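Table Dustpan and Brush – Frequently Asked Questions

These questions came to us by e-mail and at the shop counter. I have put them together on one page, so you don't have to wait for an answer. If yours is missing, please write to us.

What is the set for?

It is for small dry things on a flat surface: beans, rice, lentils, crumbs, pencil shavings. We sell it mostly to people who sort or weigh dry food at a table, and to parents whose children like to pour things. For a whole kitchen floor it is too small, and your back will not thank you.

Does the pan have a lip at the front?

The pan is a shallow basin with a raised rim and rounded corners, and it becomes narrower towards the handle. The handle is a channel too, with raised sides.
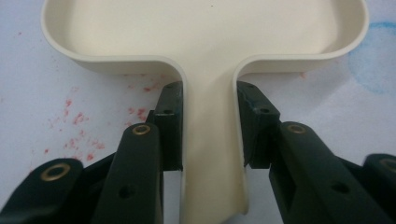
Many customers ask if they can pour from the handle side. Yes, for beans and lentils you can. Tilt the pan slowly and hold a jar under the end. With flour I do not recommend it. Flour stays in the corners and you will need to tap the pan a few times over the sink.

Is it only sold in cream?

At the moment, yes. We had a grey one until July, but it showed every bit of flour and people sent it back. The cream one shows coffee instead, so please choose which problem you prefer to have.

How do I sweep up beans without chasing them?

Dry beans roll, and a quick stroke sends them to the floor. My colleague Pravesh Molefe taught me this way:

1. Lay the pan flat on the table and keep one hand on its handle.
2. Start with the beans that are farthest away and bring them nearer with short strokes.
3. Keep the bristles low. If you flick them at the end of the stroke, the beans jump.
4. When most of them are in the pan, stop and look beside it. There are nearly always a few left over.
5. Lift the pan level and carry it to the bowl.

Can I cook the beans afterwards?

If the table and the pan were clean, I would rinse them well and cook them. If you have used the same pan for dust, please do not. At home I keep two sets, and the one for food has a letter F written under the handle.

The table under my beans has grey marks. Will the brush take them off?

No. The brush moves loose things only. For grey smudges on a white surface, use a damp cloth with a little washing-up liquid, and dry it after. Old pen marks may need a second try, and some of them stay. 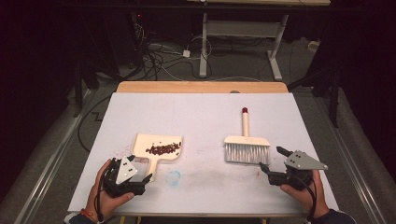
How do I wash the pan and the brush?

The pan goes into warm soapy water. Please do not put it in the dishwasher, as the hot programme can bend the rim, and then it does not lie flat any more.

The brush has a wooden handle, so do not leave it in water. Wash only the bristles, shake them and lay the brush on its side to dry overnight. If you stand it on wet bristles, they will stay bent.

Do you sell the brush alone?

Yes. Ask for item 1233. The pan alone is item 2000. Both can be collected from our shop on Barkine, or we send them by post. Orders made before Monday noon usually leave the same day.

The bristles have become wide and soft. Is it a fault?

After long use it is normal. If it happens within 72 days, write to Yasir Gilani in our office and he will send a new brush – you don't need to return the old one, only a photo.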